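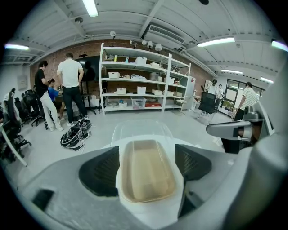 3.2 Rooms and measurement

The Skelcombe building was put up as a wool store and divided into workrooms and offices much later. Its outer walls are solid brick with no cavity. Most of the inner faces were plastered during the conversion, but in three workrooms the brick was left bare. Figure 3 shows one of these, with a tall white shelving unit standing in front of the brick. The same type of room was used by Kan and Schouten in their earlier study of the Tak mill, so the two sets of readings can be compared.

Air temperature and relative humidity were logged every ten minutes for 141 days, beginning on 12 September 2021. Each room had two loggers, one at desk height near the middle of the floor and one fixed close to the outer wall. All loggers were checked against a reference instrument before they were put out and again when they were collected. One of them, in the north office, had drifted by more than the limit we had set, and its readings were dropped. The second logger in that room was kept.

Heating was left under the control of the people using the rooms. We considered asking them to hold a fixed setting, as was done at Tak, but the readings would then have told us little about normal use. Occupants filled in a short sheet each week, noting when windows had been open for more than an hour and whether portable heaters had been used. Returns were good in the first weeks and poorer from November onwards, when several sheets came back with only the date filled in. Gaps were left as gaps.

3.3 Moisture in the brick

Surface readings alone say little about a thick wall. Small cores were therefore taken from the bare brick at two heights – just above the floor and at shoulder height – and weighed before and after oven drying. The holes were filled with lime mortar on the same day. No cores were taken from the plastered rooms, where the owner did not want the finish disturbed, and the moisture content of those walls is estimated from the wall-side loggers using the method set out in Section 2.

The lower cores held more water than the upper ones in every bare room. The difference was largest on the west side, which takes most of the rain, and where a length of gutter was missing until about the third week of logging. We return to this point in Section 4.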